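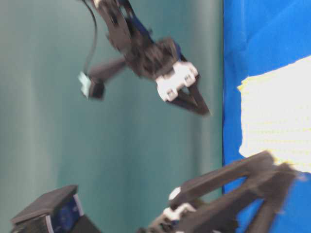

Frequently Asked Questions
Pridton Repair and Hobby Room, Clurnville

Who can use the room?
Everybody who lives in Clurnville or Ridgeway and is 16 or older. Younger children are welcome together with a parent, but the parent must stay in the room the whole time.

Do I have to be a member?
No. You can come for a single visit and pay at the door. If you come more than two times in a month, the membership is cheaper for you.

How much is the membership?
It is $34 for one month. The price is the same for all, and we do not have a family price at the moment. We are asked this very often, and we will write it on this page if it changes.

Where do I find you?
The address is 335 Ridgeway Road, on the side of the building where the bicycles stand. The front door belongs to the dentist, so please do not ring there. Bus 112 stops across the street.

When is it open?
From 4 p.m. until 9 p.m. on working days. In June we close at 7 p.m.

Can I bring a thing that is broken and leave it with you?
We are sorry, no. You repair it yourself, and we help with tools and advice. There is no space to store other people's things overnight. What is left behind goes on the shelf at the entrance and stays there for two weeks.

Which tools can I borrow?
Inside the room you can use all hand tools, the soldering stations and both sewing machines. For the drill press you need first the short introduction, which takes half an hour and costs nothing. Tools may not be taken home, also not for one night.

Do you sell parts?
Only small ones: screws, fuses, thread, glue, sandpaper. For other parts most of our visitors go to Cliten, the shop next to the post office. Please bring the old part with you when you go there. It saves a second trip.

Can I pay by card?
Yes, by card or cash. We cannot take checks.

I lost my member card. What now?
Tell us your name at the desk and we print a new one. The first replacement is free, each next one costs $2.

Is there parking?
Behind the building, but the places with a yellow number are for the dentist's patients until 6 p.m.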